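Categories: Shows and Open Days > Home and Kitchen Robotics

We use cookies to keep you signed in and to count visits. By staying on this site you accept our cookie policy.

bracketfan
Went to the Kelholm open day in April. They let people in groups of 40 and you got to stand pretty close to the benches. I spent most of my time at the kitchen one, two arms working over a green breakfast station with a sandwich maker on one side and a pot on the other. The guide said they had logged 527 runs on it.
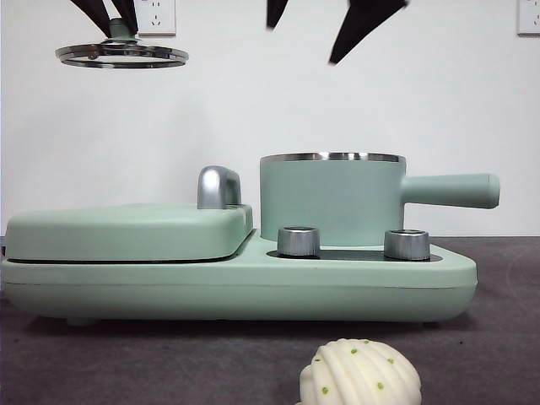 I asked why they bother with lids when the pot itself is the heavy part. The guide said small knobs and glass are what trip up the vision side, and I believe that. My own setup at home loses clear plastic all the time.

tornwasher
527 runs means nothing without a success rate. Did they give one?

bracketfan
No. I asked and got "it depends on the task."

tornwasher
Then it was a sales pitch. Zwahlen did the same at their demo last year. Lots of run numbers, no failures listed.

mill_lane
I was in the afternoon group and I don't agree. Ours dropped a lid twice and the operator just reset and kept going, with everybody watching. A sales pitch would have hidden that. Was yours running on its own or with someone driving it?

bracketfan
Driven, at least while I was there – a woman at the side had the controls.

tornwasher
So a person made breakfast with extra steps.

mill_lane
That's how they get the training data. It was on the sheet they handed out at the door.

oldservo
Did anyone see the Clutinau gripper pads? They were supposed to have them for sale at 379 a pair.

mill_lane
Table by the exit. 600 with the mounting plate, which I thought was steep. I got a Kastulier catalog and left.

oldservo
Steep is right. I'll wait for used ones.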